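# Sample room refit: where we are, 20 Aug 2019

Hi Themis,

You asked for something you could skim before the next payment goes out, so I'll start with the money and then wander a bit (you know me!). We've spent what we said we would on paper and board, a little less on printing, and more than planned on glue, of all things. I went through three kinds before I found one that doesn't make thin paper ripple. The receipts are in the shared folder under Tevari, sorted by month, and July is finally complete.

The big news is that the Corero card sets are nearly there. The grant was for 1,000 boxed sets of color cards for the neighborhood craft rooms, and the cards themselves are all cut. What's left is boxing and the little folded instruction sheet, which I've rewritten twice and still don't love. The first version read like a tax form. The second one is friendlier but too long for the fold, so I'm trimming it this week and I'll send you a copy before it goes to the printer.

Choosing the blues took far longer than it should have. We had 9 on the wall at one point, and every one of them looked different depending on who was standing by the window. I wanted something light that would still hold its own against a busy paper, because that's how people will use these — they'll put a plain card down on a patterned sheet and decide whether the two get along. Gray line drawings turned out to be the best test we had. A strong blue flattens them completely, and a greenish one makes any orange in the print look muddy. The pale sky blue is the one I keep coming back to, with its rounded corners and that flat, smooth finish. 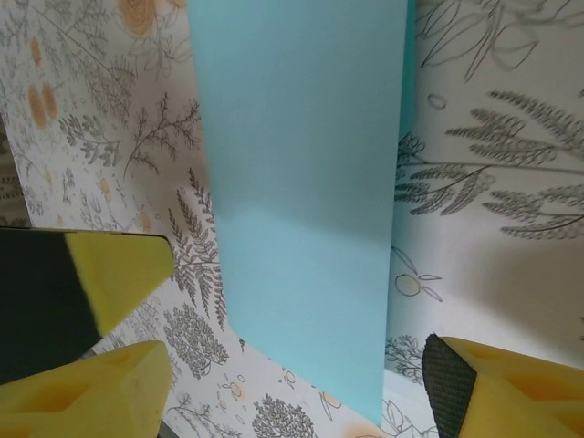 Themis Michailidis wrote back on the last draft that the blue was lovely but a shade too quiet for a lead color, and asked whether the botanical paper was going to be in the box as well or was only for trying things out. Fair on both counts! On the first, I'd like to hold my ground a little. The lead card is the one people pick up first, and a loud one tends to make every paper look wrong. If you still feel the same once you've had a finished set on your own desk for a few days, I'll swap the order and put one of the warmer colors up front. It costs us nothing to change the stacking until the boxes are closed.

On the second, yes, I'd love to include a sheet of it. I'd left it out of the budget because I assumed the license would be expensive, but Fallahi came back with a price that fits inside what we saved on printing. It's all ferns and little trees and sprigs in gray, with some soft orange scattered through, and it gives people something to try the cards against the minute they open the lid. I haven't said yes yet. I need your okay first, as it's a change to what we put in the application.

Now the less cheerful part. The boxes from Sudix came in slightly too shallow, so the lid sits up when the full set is inside. They've agreed to remake them, but that pushes us back 2 weeks, and I'd rather tell you now than have you hear it from somebody at the craft rooms. I've already moved the first drop-offs to match. We had five rooms signed up for the early sets and all of them were nice about the delay (one sounded relieved, they're having their floor done).

The workroom itself is in better shape than it's been all year. The cutting table has moved under the good light, the scraps have a drawer, and patterned papers now get stored flat so they stop curling at the corners. I still want a second rack for the larger sheets. It's on the original budget under furniture and I haven't touched that line, so I'm hoping to order it next month unless you object.

Things I need from you:

- a yes or no on the Fallahi paper
- your final word on which card goes on top
- the name to print on the back of the instruction sheet, spelled the way your office wants it

I'll write again when the new boxes arrive and I've tried the lid on a full set.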